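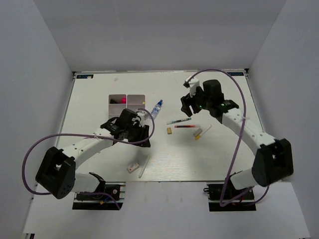 1/ Le rangement par abonnement, ou comment payer chaque mois pour avoir moins de choses

Dremmont promet un bureau « libéré » à quiconque suit sa méthode. J'ai lu les 3000 mots de la page d'accueil. Je cherche encore la méthode.

2/ L'argument massue : on gagnerait « jusqu'à 400 heures par an » en ne cherchant plus ses affaires. Je perds mes clés comme tout le monde, mais 400 heures, il faudrait les chercher plus d'une heure par jour, dimanches compris. Aucune source, évidemment.

3/ Même refrain chez Cokico, qui vend en plus des étiquettes pour les boîtes. Puis un classeur pour noter ce qu'il y a dans les boîtes. À quel moment a-t-on désencombré quoi que ce soit ?

4/ J'ai quand même acheté un organiseur à compartiments, je ne suis pas un saint. Les stylos y sont restés quatre jours. Ensuite il a fait comme tous les autres : tickets de caisse, piles mortes, un trombone tordu.

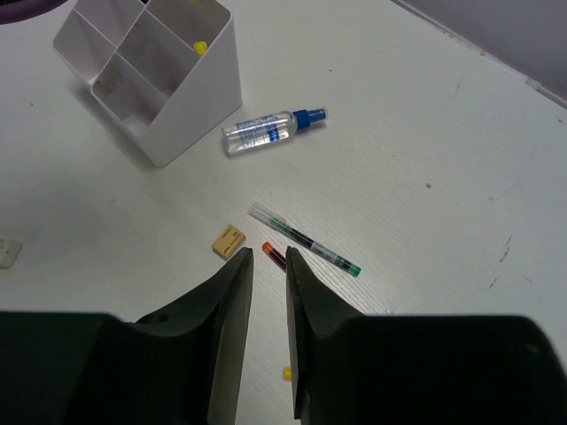
Et je ne crois pas que ce soit une affaire de volonté. Un objet pratique traîne là où on s'en sert, point.

5/ Dehua Song me répond que ça a changé sa vie. Tant mieux ! Mais trois mois, c'est court pour une vie changée. On en reparle en août, quand la formule d'essai sera finie.

6/ Si quelqu'un a une vraie étude sur le sujet, pas un sondage maison payé par un vendeur de boîtes, je prends. En attendant je garde mon tiroir à bazar, je sais à peu près ce qu'il y a dedans.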